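I have been trying to learn to sing in tune since January, and I want to get some of it written down before I forget how bad it was at the start.

Background first. I'm 33 and I have always been the one who mouths the words. At school we had a music teacher who walked along the rows with her ear out, and when she got to me she tapped my shoulder and told me to be a "listener." I was maybe seven. I was a very obedient kid, so I went on being a listener for a quarter of a century. Birthdays, weddings, the national anthem at ball games, all of it with my mouth going and no sound coming out. I got pretty good at it! I could even do the little breath before a high note.

Then my cousin had her baby, and I was holding him one night while she took a shower, and he was screaming his head off, and I ran out of things to do. So I sang. I don't even know what it was, some jingle for a mattress store. He stopped crying and stared at me (in horror, possibly) and I thought, well, okay, that's one fan.

So in January I signed up for the beginner group at the Alton Street church hall. You don't have to belong to the church. It's Tuesday nights, nine of us on a good week, and it's run by Brenda Pickering, who has a huge alto voice and wears the same green cardigan every single time. The ad said "no audition, no sight reading, no solos," and I read that last part about four times before I paid.

The first night we did sirens. If you've never done these, you start low and slide your voice up to the top like a fire truck and then back down again. In a room full of strangers. Under fluorescent lights. I wanted to crawl under the piano. But everybody sounds ridiculous doing a siren, even people who can sing, so by the second or third one I'd quit caring so much. I think that's why she starts with it.

Then she had us match a note. She plays it, you hum it back. I hummed mine and she said, "Good, now go up," and I went up, and she said, "That was down." I truly could not tell. It felt like going up! I pushed harder, which I thought was the same as higher, and it isn't, and I got quite a bit louder on the wrong note.

What helped was having another person sing it. I can't match a piano to save my life, even now, but if Obed Osei, who stands next to me, sings the note, I can kind of lean into it until it stops wobbling. Brenda says that's common and a voice is easier to copy than a string. When you're off by a little there's a buzz between the two sounds, almost a flutter, and it slows down as you get closer, and then it's gone. The first time I heard it go I got goosebumps and lost the note immediately.

I practice at home in the evenings, in the car, and in the laundry room of my building because of the echo. My downstairs neighbor, Mr. Frimpong, has been a saint. He did ask me in March if I was feeling all right.
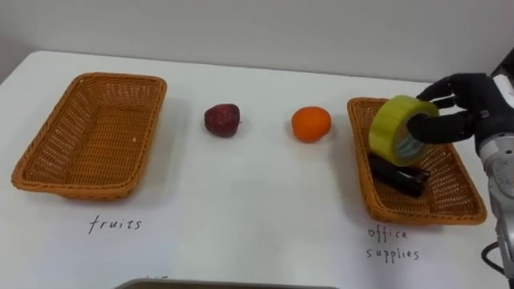

Breathing took me the longest. I'd always heard you're supposed to "sing from the diaphragm," and I nodded at that for weeks without having the slightest clue what to do about it. I'd suck in a giant chestful of air, my shoulders up by my ears, and be out of it by the end of the first line. Brenda tried lying us down on the floor with a book on our stomachs. She tried hissing. What finally did it for me was a thing she said about the ribs, that they should spread out to the sides and stay spread, like the sloped walls of a woven basket, wider at the rim, with nothing in the bottom, and that you let the air drop in there and don't grab at it. I know that sounds like something off a yoga poster. But I put my hands on my sides and tried it, and I got through two whole lines of "Shenandoah" and had some left over.

The songs are mostly old ones. "Shenandoah," "Down by the Riverside," a couple of rounds. I love rounds now. You only have to learn one tune and then you get to be part of something that sounds really complicated. The trick is not listening to the other groups too much, except you do have to listen a bit or you speed up, and I speed up a lot. I come in confident and I arrive at the end before everybody else and stand there. Tshepo Matlala, who sings bass, taps the beat on his leg for me and I watch his hand like a hawk.

I also bought a tuner app, and I have mixed feelings. It has a little needle that shows if you're sharp or flat, and for about two weeks I was obsessed with it. I'd stand in the kitchen going "ahhh" at my phone while the pasta boiled over. It did teach me that I go flat when I'm tired and flat when I go downward (I slump, basically, I give up on the last note because I figure I'm done). But I got so busy watching the needle that I quit listening, and when I went back to class Brenda could tell right off. She asked me to close my eyes and I was all over the place. So now I use it at the end, just to check, and the rest of the time the phone stays in the other room.

Some things I'd pass on if you're a listener too. Hum before you sing. Drink water well before class, because gulping it during does nothing for me except make me burp. Pick songs in a low key and ignore the recording you love, which was probably made by a person with a completely different throat. Record yourself, but wait a day before you play it back. I played my first one right away and nearly dropped out. On the next day it was just a woman singing slightly flat in a laundry room, and I could live with her.

We have a little concert in July, in the hall, for whoever shows up. We're doing three songs and one of the rounds. My cousin is coming on the bus from Ellport with the baby, who's walking now and has started throwing things, so that could go any way at all. I'm in the second row on the left. Brenda told us last week that if we lose our place we can always mouth it till we find our way back in, and I laughed so hard I had to go stand in the hallway.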